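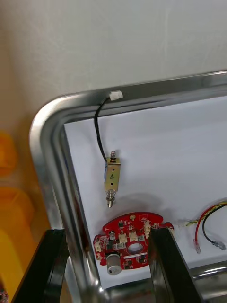 Stondis tray set: hand-guided and remote demonstrations

Version 2, 1/11/20
Maintained by Mei-kuen Chow and Dae-han Shin

Summary

1,977 demonstrations of small electrical parts being handled in a lined steel tray. The operator either moves the arm by hand or drives it from the Fujimoto leader arm across the bench. Each demonstration is one episode, from the first movement of the arm to the operator's pedal press.

Contents

Hand-guided: 1,308 episodes
Remote: 669 episodes
Held out for testing: 300 episodes, taken from both groups

The held-out list is in splits/test.txt. Please do not train on it, even for a quick check of the loader.

Parts

A red circuit board with white connector headers, solenoids with a short black lead and a white plug, and loose wires ending in crimp terminals. Solenoids are numbered by hand in black ink. The number in the picture is 4, and the same number goes in the part field of the episode record. Boards are not numbered.

The white sheet lining the tray is changed when it marks. Steel left bare at the rim gives strong reflections, and depth readings there should be treated as missing.

Tasks

pick_solenoid – close on the metal frame, lift clear of the board, hold.
move_lead – take the white plug and set it down inside the tray.
clear_wires – move the loose wires to one side without lifting the board.
turn_board – rotate the board a quarter turn, flat on the sheet.

No task includes pushing a plug into a header. Mohcine Ouali has a separate set for that under Wanudum, with different fingers.

Recording

Joint positions, finger opening and wrist camera are saved on one clock. In hand-guided episodes the operator's hand may enter the wrist view. Remote episodes carry an extra stream, leader_joints, which is empty for the first 400 ms while the link settles. The loader drops that part unless keep_start is set.

Labels

Each episode has a task name, a part number where there is one, an operator code and a result: done, partial or dropped. Azra Karagiannis labelled the hand-guided group, Ka-ming Yu the rest. "Partial" was used more freely in the remote group – compare the two with care.

Known problems

Some February episodes have the finger opening stored with the wrong sign. Run fix_sign.py before loading.
Black fingers hide part of the board in many wrist views, mostly late in the approach.
Lead shape varies a great deal between episodes and is not labelled.

Use

Internal to Stondis and Clomow. Requests for the raw logs go to Dae-han Shin.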